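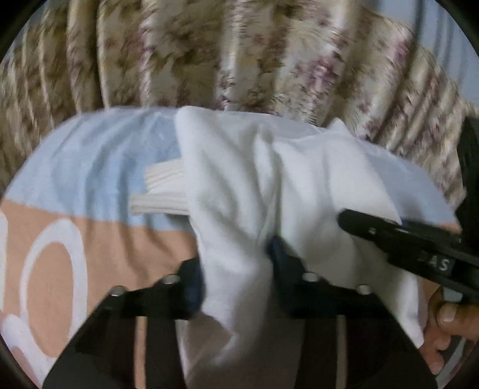 9 Aug 2018

I have been folding laundry the same way since I was old enough to be made to do it, and I was not looking for a new way. Then Marisol Salazar lent me a book about it. An entire book! It has 345 pages and I would guess a good 60 of them deal with shirts.

The claim is that if you fold every white T-shirt and towel into thirds and then into thirds again, and stand them up on edge in the drawer, you will save time, fit more in, and feel calmer. I don't know how you'd measure that last one. I did give it two weeks, mostly so I could hand the book back with a clear conscience.

Some of it I'll grant. Folding on the bed with a blanket or big towel laid down first is a good idea. The fabric doesn't slide around the way it does on a bare table, and white things show up nicely against a color, so you can see where the hem went. I'd been folding against my chest for years and getting one sleeve longer than the other. My stacks are straighter now. Fine.

The standing up part I don't buy. A thick towel will stand. A thin T-shirt, after a year of washing, will not stand for anyone. It slumps against its neighbor, you pull one out on a Tuesday-morning kind of rush and three others go over. The book says to fold tighter. I folded tighter and got creases, and I am not ironing undershirts.

Then there's the drawer divider business. The book recommends them, and the ones at Palell run to more than I paid for the dresser, which came from a yard sale. Lucero Echeverri uses cut-down shoe boxes and says they do the same job. I tried that with 4 boxes and it was okay, though the drawer sticks now.

What bothers me more is the time. The book says the new fold takes no longer than the old one once you get used to it. Maybe there's a person it's true for. My whites used to be done before the coffee was ready, and now I'm still at it with a cold cup next to me.

So I've kept the blanket and dropped most of the rest. Towels in thirds, shirts in half and half again, flat in a pile like my mother did them. Marisol can have the book back this weekend. She says there's a second volume on fitted sheets - I will believe that one when I see it done in front of me, with a king size, and no cutting to the finished square.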